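Vakberg Streaming Box: Getting Started
Section 4. Finding documentaries and turning on transcripts

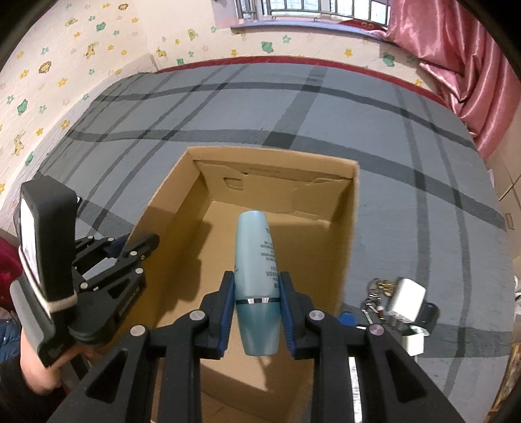
By now your box should be plugged in, online and showing the home screen. If it isn't, go back to Section 3 and take your time with it. This next part is the fun one, and it's worth doing with a cup of coffee and the remote in your hand, because once your favorite true-crime series and talk shows are saved you'll hardly need the menus at all.

Finding a show

1. Press Home, then move right to Watch and press OK.
2. Choose Real Stories. You'll find the documentary series here, along with the follow-up interviews and celebrity news programs that go with them.
3. Scroll to the show you want, or hold the microphone button and say its name. (Speak the way you normally would! The box does better with a whole title than with one word.)
4. Press the star button to add it to My Shows.

Note: Interviews about a series are often listed under the talk show that aired them. If you can't find one, open the series page, move down to Related and look there.

The Evell channel is number 201 on the live guide, and Gonum's entertainment news is at 700. You can type either number straight from the remote.

Turning on the transcript

1. While the program is playing, press the down arrow once.
2. Select Transcript. The words will open in a panel on the right.
3. To make the letters bigger, select Text Size and move the slider. We ship it at 75 percent, and plenty of people like it higher.
4. Press Back to close the panel. Your program keeps playing the whole time.

Caution: Transcripts can give away an ending. The panel shows the full text of an episode, including parts you haven't reached, so if you're in the middle of a mystery you may want to switch on Hide Ahead in the same menu before you start reading.

Note: Live programs have no transcript until they've finished airing. Captions will still work, and you'll find those under Settings, Sound and Captions.

If the panel opens but stays blank, close the program, wait for the home screen and open it again. Still blank? Write to Kwadwo Amegashie on our help desk and tell him the title and episode number.

Next: Section 5. Setting up profiles for the family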